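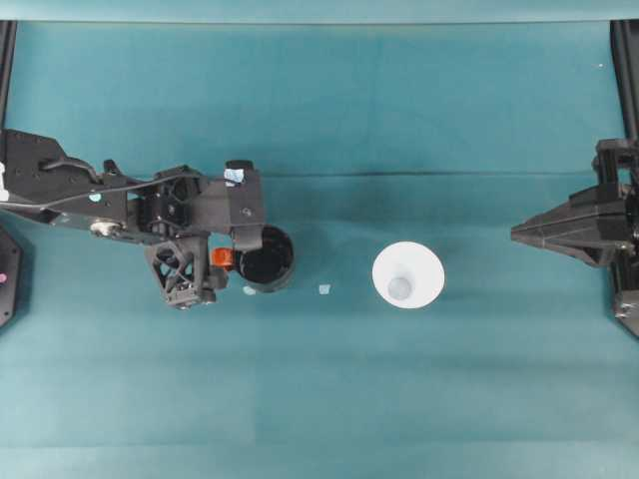
3.2. Formación de los facilitadores y desarrollo de las sesiones

La formación inicial de quienes iban a acompañar a las familias ocupó buena parte de febrero y, como suele pasar en estos estudios, nos llevó bastante más tiempo del que habíamos calculado al principio. El programa Kuvine parte de una idea sencilla y, a nuestro juicio, muy generosa: que el adulto aprenda a preguntar antes de corregir, y que el niño tenga ocasión de explicar qué le resulta difícil. Para ensayarlo, los facilitadores trabajaron por parejas, sentados a una mesa con un paño liso de color verde azulado, como el de la figura 1, sobre el que se iban colocando las tarjetas de situación. Zewditu Belay, que coordinó esta fase en Pusmont, insistía mucho en que la conversación debía empezar siempre por la tarjeta elegida por el niño —aunque pareciera la menos urgente—, y los ensayos le dieron bastante la razón.

Figura 1. Superficie de mesa cubierta con paño.

De las 300 familias invitadas aceptaron participar 131, un número que nos alegró de veras. Las sesiones grabadas sumaron 954 minutos y fueron codificadas de forma independiente por Areti Michailidis y Gearóid Noonan con la pauta Bogale, descrita en el apartado anterior; los desacuerdos se resolvieron hablando, a veces largamente, con Ruth Inskip. Quedaron fuera del análisis las conversaciones en las que el adulto proponía la solución antes de haber escuchado al niño, aunque volveremos sobre ellas en la discusión, pues nos parecen muy instructivas.

Contacto: Saron Belay, Grupo Kuvine, Pusmont | © Grupo Kuvine | Volver arriba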